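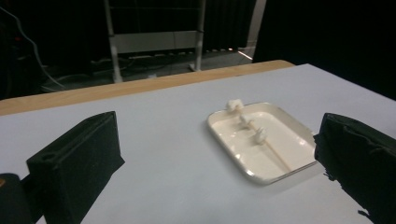
White tray on the white table

Wodelmont Home Forum > Kitchen > Cleaning and care
Last updated: March, 9:40 pm

Gray marks on white glazed dishes
Posted in March by Đạt Văn

Hello everyone. I have a question about white dishes with glaze. After one year of daily use, mine have many thin gray lines on the bottom, like from a pencil. Dish soap does not remove them. I bought the set of 4 from Sarpong and I paid 59 for it, so I don't want to throw it away. Are these lines scratches, or is it something on top of the glaze?

plellach_anna wrote:
It is metal from your forks and knives. The glaze is harder than the steel, so the steel stays on it. Make a paste from baking soda and water, leave it ten minutes, rub with a soft cloth.

oldkiln wrote:
Baking soda is too weak for one year of marks. Use a cleaner with oxalic acid, wear gloves, rinse very well. I sold tableware in Wekbridge for a long time and this was our answer to every customer.

plellach_anna wrote:
I don't agree that you start with acid on something you eat from. First the soft method, and then we see.

oldkiln wrote:
You rinse it and it is gone. With the soda you will rub until summer.

tomasz_b wrote:
Please do not use the melamine sponge if there is a gold edge. I lost the edge on two plates like this.

Đạt Văn wrote:
Thank you for the answers. There is no gold edge. I tried the soda two times yesterday. On three dishes the lines are almost gone, but on the fourth I still feel something with my fingernail.

oldkiln wrote:
If the nail catches, it is a real scratch and no cleaner will help with that one. Keep it for fruit.

plellach_anna wrote:
Here I agree with him. And don't stack them without a paper towel between, the unglazed foot scratches the one under it.

Đạt Văn wrote:
I was stacking them, yes. I will buy felt circles.

Contact | Copyright Wodelmont Home Forum | Back to top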